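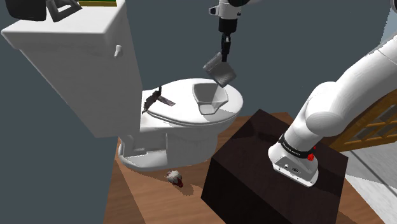

Support wrote back asking whether the arm drops the part every time or only when it has to tilt the wrist, and whether I'd changed the finger friction since the last update. Fair questions! They also wanted the seed number and the physics step setting, so I'm putting everything in one place and then you folks can tell me what I've done wrong.

Ticket 838, reopened 6/20/22
Product: Miltunar simulator, Puda controller plugin
Status: open, waiting on me (I know, I know)

So no, it isn't every time. I ran the bathroom room 50 times over the weekend with the same seed and the gray textured piece came out of the gripper in 4 of them. All 4 were during the slow tilted move over the toilet lid, right above the white bowl. When the wrist stays straight up and down I can't get it to fail at all, and believe me I tried.

What the failure looks like: the fingers are closed, the controller says "grasp OK", force reading is normal, and then the part starts to buzz. Just a tiny shake at first. Then it sinks into one of the fingers, the solver panics, and the thing shoots off toward the wall like it was fired out of a cannon. One time it took the bowl with it. The controller still says "grasp OK" after that, by the way, with nothing in the gripper, and I'd call that a second bug (happy to open another ticket if you want them separate).

Things I tried, in the order I tried them:

Finger friction up. No change, maybe slightly worse buzzing.

Finger friction back to default. To answer the question, I had not touched it before this.

Physics step cut in half. Failures went away for a whole evening and I got very excited, and then the next morning the first run did it again. Also everything crawls at that setting, so I can't live there even if it helps.

Solver iterations at 2,000. Please don't laugh. My laptop sounded like a hair dryer and the part still flew.

Swapped the gray piece for a plain box of the same size and weight. Not one failure! This is the one I think matters. The part came from the Cesholm object pack and I have a feeling its collision shape is following all that surface texture, so the fingers are landing on lots of little edges and not on a flat side. With the wrist tilted, the weight hangs on just a few of them. That's a guess, I don't know how to look at the contact points in the viewer. Is there a button for that?

Update, same day, after lunch: found the contact view. It was under the Wattanapong debug menu, which I'd never opened. With the gray piece in the fingers there are contacts popping on and off all over the place. With the plain box they sit still. So I feel a little less crazy.

Still need from you:
Can I force a simple box collision on just that one object without rebuilding the whole pack? And is the "grasp OK" message supposed to check again after the fingers close, or only once? I had this same message stick back in November on a different room and figured it was me.

Seed and settings file are attached. Physics step is back at default in that file.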